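Notes for the Tuesday talk, lending shed evening, Zuluvcombe

Start slow, let people find chairs. Thank Akosua Amissah for the hall and for the soup (there's more soup, say so twice!).

Open with the bit about my mother's ladder. It went up and down our street for years, and everybody on it knew everybody else because of that ladder. Don't rush this, people like to tell their own ladder story and it's fine if one or two do.

Then what a lending shed is. You join, you borrow, you bring it back, and if it broke you tell us and we still like you. The one over in Abugri has 300 members and lends for 5 days at a time, which I think is just right for a weekend job plus the days you spend putting it off.

Money next. We need 1,000 dollars for shelving and the first year's insurance. Pause here and smile.

Now the part on looking after things. Clean it before it comes home, hang it where the next person can find it, and write your name in the book – pencil is fine, we aren't fussy.

A hook for each thing:

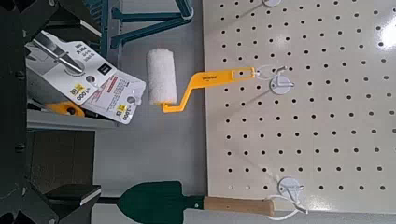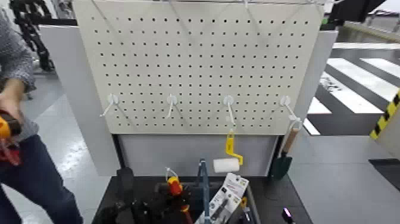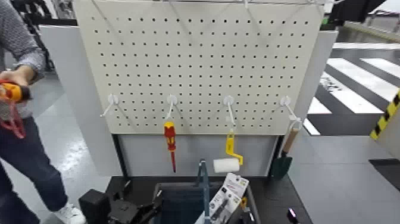

Amerley Asamoah wrote back after reading my draft that I should say more about late returns, and that in her view a friendly phone call does far more than a fine ever will. Read that out, then take questions.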